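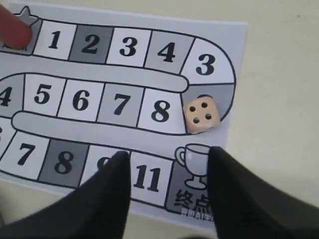
Hobart, February 2021

The Vevley arm reviewed: what it costs once you've finished buying it

The price on the Vevley page is for an arm. I mention this early as I had somehow pictured an arm, a gripper, a camera and a power supply, the way you picture wheels when somebody quotes you for a car. The gripper is a Grønli and comes separately. So does the wrist camera, and so does the bracket that holds the wrist camera, in a box of its own with its own freight charge.

By the time I could plug anything in I was $600 over the figure I'd given Stellan Granström, who signs for things here and has a long memory. If you're putting in for one, add the extras on the first form. A second form gets read far more carefully.

As a piece of equipment it's good. It's stiff enough, the joints are quiet, and the software installed in 17 minutes on a laptop I'd been told to throw out. The manual is 43 pages long and the bit on cable routing takes up half of one, so expect to work out the slack for yourself. Mine went on wrong twice.

For a trial task I settled on a printed race-track board game, partly as it's fiddly and partly as the props fitted under petty cash. A die and a playing piece are both small, and they're different enough in shape to tell you something about the fingers.

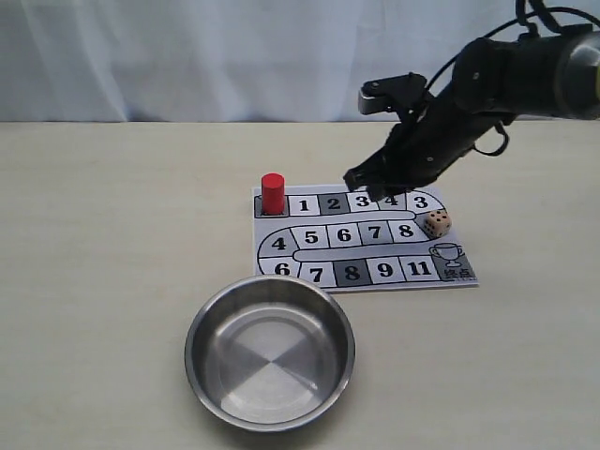 The arm over the right half of the top row, red piece and die on the board, bowl in front.

Budget for floor space too. The brochure shows the arm on what looks like a bedside table. We gave it a full bench with a curtain behind, and I wouldn't want to go much smaller. The Trisness stand sold to go with it is overpriced and wobbles. Buy a heavy bench second-hand and put the difference towards spare fingertips. 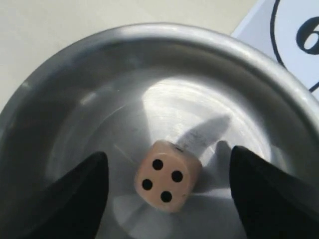
Grippers are where I'd spend more next time. The Grønli's tapered black fingers are fine for picking things off a flat sheet, and my worry before ordering was anything with sides. Getting one either side of a die at the bottom of a steel bowl is about the tightest job we ask of them, and there's room, though the shiny metal throws enough glare and shadow that I've added a diffused lamp to the March order. A wider pair would have sent me looking for a wider bowl. Check finger width against your smallest container before you order. The supplier's drawing is on page 16, after the warranty.

I looked at the Sinilier as well, which includes the gripper and camera in one price and comes out slightly dearer on paper. Having now done the sums properly, I'd call it level. I'd still buy the Vevley, with one form, and I'd have the bracket sent in the same box.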